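Lab visit notes: the Paltix kitchen, Drulard

Posted May 7, 2025

Typing this up on the train before I forget half of it. Went to see the Paltix people at their Drulard site, the ones with the two-armed robot and the paper on learning table chores from people. Had read the paper twice. Wanted to see the thing itself.

Getting there – bus from the station, wrong stop, long walk back past the tile warehouse. Signed in, badge, coffee, straight upstairs. No slides, thank goodness. They just started running.

The method in short, for those who haven't read it. A person steers both arms through a chore, over and over, and everything gets recorded: what the head camera sees, where each joint is, what the grippers are doing. Then a model is trained to go from camera view to arm motion. So far so normal. The new part is what they call the Sayegh split. The recordings get chopped up wherever a gripper closes or opens, and the model learns each piece on its own plus the joins between the pieces. The idea is that when a grasp goes wrong the robot can go back to the start of that one piece and not the whole chore.

The set they train on is 3000 recordings, all on kitchen stuff. Bowls, spoons, forks, cutting boards.
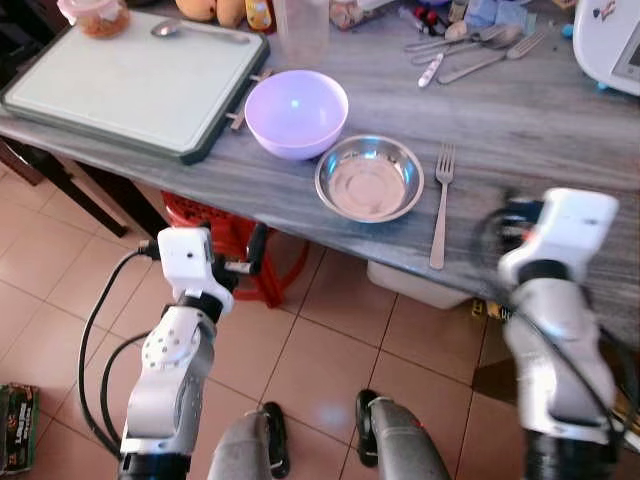

Asked about the mess first. Most labs I've visited give you a bare black table and one colored block. The answer was that they tried that early on and the model fell apart the minute it saw a normal kitchen. So now the table stays the way a table at home would be, food at the back, things on the floor under it, and they shift stuff around between recordings. Boards overhang the edge sometimes. Fine, leave it.

Second question was forks. Forks are hard. Thin, shiny, flat on a hard surface, and the fingertips have to come right down to the tabletop without jamming into it. Spoons are a bit kinder as the bowl end gives you something to get hold of. In the paper the success rate for lifting one fork off the table is 75 percent with the split, and they were pretty open that the number drops when forks lie across each other. How far it drops isn't in the paper. Should be, I said so.

Then lunch (decent, soup) and back up for the second half.

The afternoon was mostly on the other result, the one I came for. They took the same model and cut the number of recordings of one chore down to 11, keeping everything else, and it still learned the chore well enough to be useful. The claim is that the small pieces carry over. A reach toward a fork is a lot like a reach toward a spoon, so the new chore only has to teach the bits that are really new. Makes sense to me. I'd like to see it on something that isn't tableware though – cloth for instance, or bags. They said bags are planned for August.
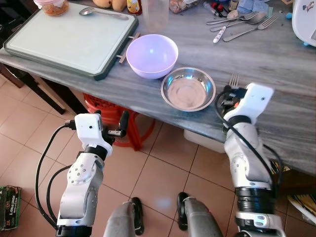

Two cameras versus one came up too. They've tested with an extra camera at each gripper and with the head view alone. Head view alone does better than I'd have guessed on bowls, and badly on anything thin, becuase the gripper itself gets in the way right at the moment you need to see. Peltetti, the firm that does their gripper fingers, is making a slimmer pair. Held a sample one. Very light. Scratches easily, by the look of it.

Other bits from my notebook, no order:

Steel bowls are a pain. Reflections. The model sometimes goes for the bright spot and not the rim. More recordings at different times of day helped some.

Steering is tiring. Tried it myself, 2 goes, dropped the spoon both times. My shoulders noticed. The good operators take short turns and swap.

They throw out fewer recordings than I expected. A fumbled grasp that gets fixed is kept, and they think those are where the retry behavior comes from. Wish there was a test with those taken out. Apparently it's running now.

Code is promised, data maybe, licence still being argued over.

Missed the early train, got the next one. If you go, take the bus to the second stop, not the first, and ask to see the retries. I've got the poster PDF if anyone wants it, just email me. Will add the link to the paper when Im home.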